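The Luck Business

Archie Imrie keeps his entries in a shoebox and his winnings in a spare room, and the shoebox is by far the fuller of the two. By his own ledger he entered 1,297 competitions last year. He won five.

"One of those was a tea towel," he says. "But it was a good tea towel."

The other four included a weekend for two in Ulside, courtesy of a furniture chain called Plernex, whose publicity promised guests would be "treated like film royalty". Film royalty, it seems, gets a voucher for one cooked breakfast and is asked to leave by ten. He took his sister, Annag MacRitchie, who had been told to pack for a red carpet and packed for rain. She was right. 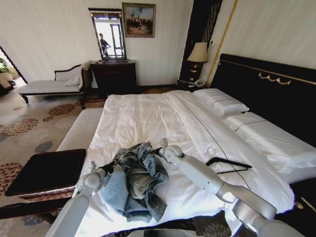
The slogan problem

Most prize draws ask only for your name, your email address and your permission to be pestered until death. The ones Imrie likes want a slogan, in 50 words or fewer, because slogans put off the lazy.

He has rules. Never rhyme. Never mention your late mother. Praise the product once, near the end, as though it had slipped out. His winning line for Plernex compared a sofa to a patient uncle, and he still thinks it was wasted on them.

MacRitchie, who proofreads the entries, disagrees. "He used to write 200 of these a month," she says. "By March he was comparing everything to an uncle."

The big one, when we spoke, was the Marinho draw: two seats at the awards gala in Plornurport, a hired dinner jacket and a photograph with a presenter to be confirmed. Imrie had entered by post, by text and on the back of a cereal packet, as the rules allowed. He had also been practising his surprised face, and showed it to me twice. It looked like a man who has found his own car keys.
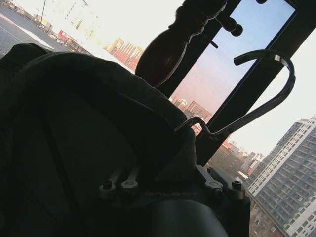 What the small print says

The draw closes on July 28, 2018. Travel to Plornurport is not included, the jacket must be returned by noon, and the organisers may swap the gala for "an event of similar glamour" - a phrase Imrie has met before. Last time it was a boat show.

He went, of course. He entered a raffle while he was there.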